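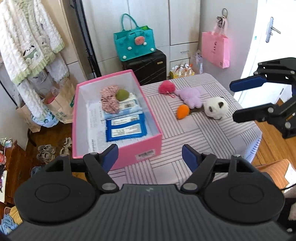 Fig. 19. Table with a printed cloth cover.

Section 4. Fitting a cloth and looking after the table top

This section applies to the Fallov 1161 side table and the Fallov 1161 L. Finish the leg assembly in Section 3 before you start. The table must be standing level on its own feet.

Before you fit a cloth

1. Wipe the top with a damp, well-wrung cloth and a drop of dish soap. Go over it again with plain water.
2. Dry it with a towel. Leave it uncovered overnight.
3. Run your hand along all four edges. If you feel a raised spot or a splinter, sand it lightly with fine paper in the direction of the grain.
4. Check that the four corner screws sit below the surface. Tighten any that stand proud with the hand driver supplied. Do not use a power driver.

Caution: A new top needs a full week in the room before it is covered. Oil left in the finish can stain light fabric.

Choosing a cloth

Woven cotton and linen both work well. Wash new fabric once before use, as most of it shrinks. Vinyl-backed cloths may be used for meals but should come off at the end of the day.

The short side of the top measures 557 mm. For an even drop, add the same amount to each side and allow 19 mm all around for a hem. Keep the drop under 400 mm if the table is going beside a bed or a walkway.

Fitting the cloth

1. Fold the cloth in half lengthwise and press the fold lightly with an iron. Iron it on a board, never on the table.
2. Lay the fold along the center of the top.
3. Open the cloth toward you, then away from you.
4. Smooth from the middle out to the edges with flat hands.
5. If the pattern has straight lines, line one of them up with the front edge and adjust the back to suit.
6. Fit the Dobson clips, two to each long side. Push each clip on until the lip meets the underside.

Note: The clips are made for medium-weight cloth. With thick fabric they will sit at an angle and may drop off. Use a non-slip underlay in that case.

Caution: Do not let the cloth hang over the drawer runner. Pull the drawer out fully once after fitting to make sure it runs clear.

Spills and marks

1. Lift the cloth right away and blot the top underneath. Do not rub.
2. For white rings left by cups, apply a little Waltimier paste wax with a soft rag and leave it for an hour.
3. Buff, then wait until the next morning before covering the top again.

Once a year, in March or whenever the heating goes off, take the cloth off for a few days and re-wax the whole top. Go on to Section 5 for drawer adjustment.

Comments (4)

Natalie Ellwood
My pack only had three clips in it. Does anyone know if they sell them singly?

Graham Inskip
Natalie, I wrote to the parts desk and they sent me a set of four. Took nine days.

Marisol Yupanqui
Step 5 helped a lot. I had been lining up the back edge first and the front always came out crooked!

Cor Verstraete
The wax worked on a coffee ring but I had to do it twice.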